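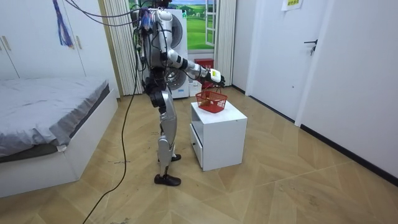
Tolberg G2 Two-Finger Gripper for Humanoid Arms
Item 234-18
Supplied by Rerach

Status: on sale, with a safety notice. Notice last changed Monday, February 26, 2018.

Please read the notice before you order. The maker, Jallness, would have us call it a "release timing advisory." We sell the thing and take the returns, so we call it a dropping fault.

What goes wrong

On firmware 118, the G2 can open by itself after a soft stop. The arm halts, the joints hold, and then the fingers let go of whatever was in them. The controller still shows the grip as closed. Anything upstream that trusts that signal will carry on as if the part were in hand.

Jallness says this needs "an unusual combination of conditions." We got it on our own bench with a basket-loading routine, a soft stop, and a wait of 20 seconds. That doesn't strike us as unusual. It's what happens when someone presses pause and goes to answer the phone.

A full emergency stop does not set it off, as far as we can tell. We would not lean on that too hard. Our bench time was limited and the maker has not shared its own test records with us, though we have asked more than once.

Why it matters with light goods

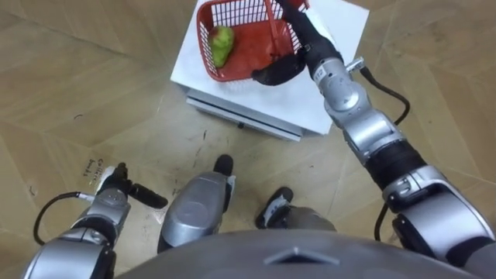
Most buyers use the G2 for small household objects and open containers, and a dropped piece of fruit is no great loss. The trouble is what follows. If the fingers are near a rim or a handle when they open, they can push sideways against it, and a light basket will slide. On a low cabinet it doesn't have far to go before it's over the edge. The next move in the program then runs to a place where the basket used to be.

There's also the matter of hands. People reach in to straighten things when an arm has paused. A gripper that moves during a pause is a hazard at any grip force, and the line in the manual about "low-energy contact" does not change our view of it.

The fix, such as it is

Firmware 120 came out with a note that it "improves hold behavior." Rohani Kwok on our service desk ran it on two returned units and could not get the fault to repeat. Good. Two units is still two units, and the release note does not say what was changed. Until it does, we are treating the update as a help and keeping the notice up.

What we ask owners to do

1. Check the firmware number on the controller's status page. If it reads 118, stop using the gripper near people until it is updated.

2. After any soft stop, switch the arm to full stop before anyone reaches into the work area.

3. Do not rely on the grip signal alone. Add a check by camera or by weight before the next move.

4. Look over the cable from the wrist connector down the outside of the arm. A snagged loop gives a similar-looking failure, and we have had returns where the cable was the real cause.

5. Rerun your pick-and-place routine close to the floor, with something you don't mind dropping, before going back to cabinet or table height.
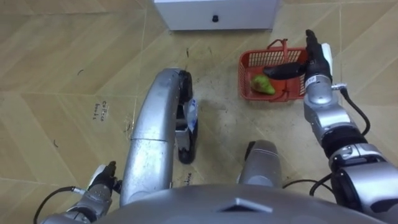

Ordering and returns

New stock ships with firmware 120 from our Wuisan warehouse. Units bought before the notice can be sent back for update at no charge; use the return form and write the item number on the outside of the box. Refunds are open until the end of April, opened packaging included. Jallness wanted that limited to units with a logged fault — but the log doesn't record this fault, so we said no.

If yours has dropped something after a pause, please tell us even if you don't want your money back. Send the firmware number, what it was holding, and how long the arm had been stopped.

In the box: gripper, wrist adapter, cable, spare finger pads, printed manual. The manual does not mention the notice. We put a slip in.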